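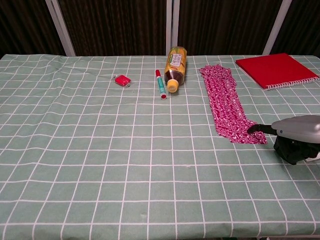
Page 2 of 4

Film Talk > Premieres and Screenings > Vindau premiere, who's going?

somto_o
Okay so I got in!! My cousin couldn't make it and passed me her seat, so I was up in the balcony for the Vindau premiere with my neck stretched out like a goose. The whole cast came out before the lights went down, and Ikechukwu Ojo talked for ages. He said he'd learned to drive a truck for the part and was still scared of reversing. I laughed a lot, he's much funnier than I expected (he always looks so grim on posters).

The movie itself, hmm. First half, loved it. Second half needed a trim.

balconyrat
Which part would you cut? I saw it at the Witton the same night and thought the second half was the only reason to sit through the first.

somto_o
The wedding. I like a wedding as much as anybody but we did not need every uncle's speech.

Lerent_fan
The uncles are the best thing in it! Did you all forget the one with the microphone cord? People near me were crying.

balconyrat
Crying laughing or crying crying

Lerent_fan
Both, I think. I was.

matinee_only
Can I ask about tickets? The Witton wanted 100 for the premiere and that didn't even include the party. I'll wait and pay normal money in February like a sensible person.

quietrow
100 isn't bad for a premiere. I paid 500 for Sekiguchi a few years back and the director didn't show up. Sat behind a pillar too.

matinee_only
500!! For a pillar. No thank you.

somto_o
Mine was free so I'm staying out of this one lol. The sound was pretty muddy upstairs though, I missed half the jokes in the truck scenes. Anybody who was downstairs, was it better?

quietrow
Downstairs left was fine. Loud, if anything.

balconyrat
Witton sound is always bad up top. They seat 4,000 in there and I swear the speakers are all pointed at the first ten rows. Still disagree about the wedding, by the way. Take it out and the brother coming home makes no sense.

somto_o
Fair, keep the brother. Lose two uncles and we have a deal.

Lerent_fan
Not the cord one.

somto_o
Not the cord one, okay. I'm going again when it opens, downstairs this time. I'll report back on the jokes.
- Somtochukwu Ogbonna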